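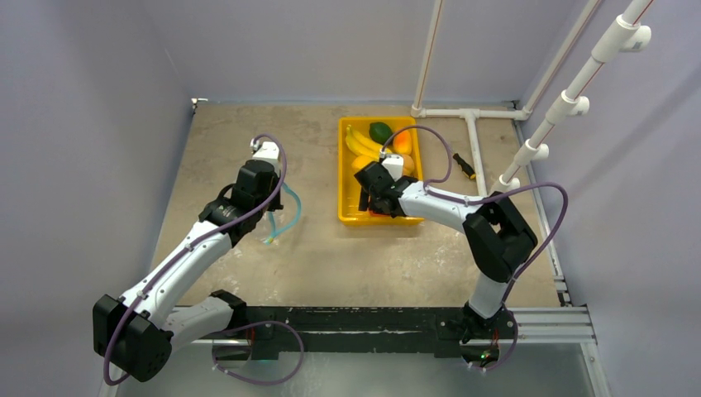

Two robot arms reach over a worn beige-brown tabletop.

Estmont's oldest play area is to get new swings, a new climbing frame and, to the relief of many a grandparent, somewhere decent to sit down, after the town council agreed this month to pay for the first proper overhaul of Medve Park since it opened.

The decision follows an inspection by Wista, the playground safety firm, which found the main equipment sound but getting tired. Its report picked out 2 items for early attention: the chains on the toddler swings, which have stretched, and the rubber matting under the slide, which has started to curl at the corners and has caught out a good few small feet over the autumn. Both will be put right before the bigger job begins.

Families were asked in July what they would most like to see, and a very healthy 859 replies came back, some of them in crayon. A bigger climbing frame came top, with 67 per cent of people wanting one, and there was a lot of affection too for the old wooden train by the duck pond, which will stay exactly where it is and be given a fresh coat of green paint. 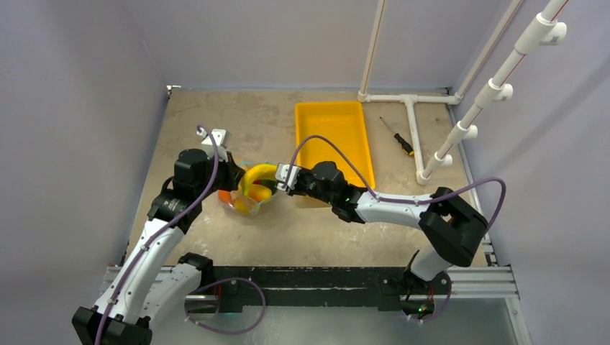 A yellow banana and an orange object in a clear plastic bowl, with the two arms' grippers on either side.

The new frame will come from Zakico and will have a low ramp at one end, so that children who use wheelchairs or walking aids can get up on to the deck with their friends. The path from the car park is being widened as well, and almost 100 metres of it will be resurfaced, taking in the dip by the gate where the puddle always forms.

The park will stay open for most of the work, although the swings will be fenced off for a short while, and dog walkers are kindly asked to use the lower gate during that time. Drawings of the new layout are on show in the library foyer, next to the children's books, and comments can be left at the desk until the end of January.

Posted 2025-12-24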